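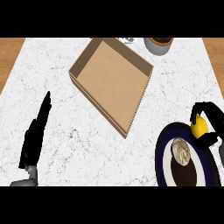
ok so a thread about how I lost most of a week to a gripper that would not let go of a lemon. simulated lemon, simulated gripper, very real headache. grab a coffee, this one goes on a bit

background for anyone new: I work on the two-arm kitchen sim for the Gramthorpe project. the job is fruit goes into the box. that's the job! right arm picks up a lemon, carries it over the box, opens up, backs away. left arm is there for the bigger stuff and mostly just hangs out

we had this working in August. I have the plots. I was pretty smug about those plots

then I moved everything over to the new version of Jolton (our physics layer, home grown, named before I got here, please don't ask) and kicked off an overnight batch of 200 runs. went to bed feeling great

woke up to 21 failures. and I mean, failures are fine, I expect some. fruit rolls off, arm clips the rim of the box, whatever. except every one of these was the same. the arm gets over the box, the controller says OPEN, the fingers open, and the lemon stays right where it is. floating. stuck to one finger like it's been glued there

and then (this is the part that made me put my coffee down) the arm goes back for the next pick with the lemon still attached, and drives it straight into the counter

in sim that's kind of funny. the lemon jitters, the contact forces go to some ridiculous number, the arm kicks back and the plate leaves for space. I laughed. I made a gif. I sent the gif to people

then I remembered the same controller code runs on the real arms over in the Tunstall lab and I stopped laughing

so, first guess: friction too high. everybody's first guess is friction. I turned it way down and now the lemon slid out of the fingers halfway across the counter in the good runs, and STILL stuck in the bad ones. great, two problems

second guess: the lemon mesh. it's a lemon, it has those pointy ends, maybe a finger is wedging under one of them. swapped it for a plain sphere. the sphere stuck too. I kept the sphere in for a whole afternoon out of spite

third guess was the box. the box sits at an angle and I thought maybe the planner was coming in at a bad wrist pose when it had to match that. squared it up with the counter. no change. put it back

what finally cracked it was doing the boring thing I should have done first, which is stepping through one bad run tick by tick with the contact log open next to it. and there it was

so when the gripper closes, we add a little helper constraint between the fingers and the object. it's a cheat, lots of sims have some version of it, it stops small things from vibrating out of the grasp. when the gripper opens we remove it. one added, one removed, easy

only in the new version, if the lemon is touching something ELSE at the moment of the grasp, like say the rim of a plate, the contact can drop and come back within a few ticks. and each time it comes back we add another constraint. worst run had 7 of them stacked up on one lemon

and the release code removes... one

I stared at that for a while. it's my release code, by the way. I wrote it. there's even a comment in there from me that says "only ever one of these" lol

the fix is 4 lines. clear everything attached to that object on open, then check that the list is empty. reran the full batch and the sticky lemons are gone. the regular dumb failures are still there and I have never been so happy to see a lemon roll off a counter

BUT the bug isn't really what I wanted to post about. the helper constraint doesn't exist on the real arms, so that exact thing can't happen at Tunstall. what can happen is a real object that doesn't drop. sticky label, wet bag, a finger pad that's started to peel. and our controller would do the same thing it did in sim: assume that open means empty, and go charging off to the next pick

there was no check. at all. the gripper says it's open so the hand must be free, off we go. it had been like that since the first demo and I read past it probably a hundred times

so now there is one. after every release the arm lifts a bit, holds still, and looks at the wrist force reading. if there's still weight hanging there it stops and yells for a person. it does not try to shake the thing loose (I was asked. no)

it costs us a little time on each pick and I already got one grumpy message from the Skernville folks, who care a lot about cycle time. sorry Skernville! you can tune the hold but you can't turn it off, I took the flag out

also added a sticky object test, where we glue the lemon on deliberately and the run only passes if the arm stops. should've existed ages ago

if you run anything with a grasp helper in it, go look at what your release does when there's more than one. takes five minutes. mine took most of a week

ok that's it, the gif is staying in the group chat, stop asking. next up is the left arm, which has started doing something weird with its wrist and I'm choosing not to look until tomorrow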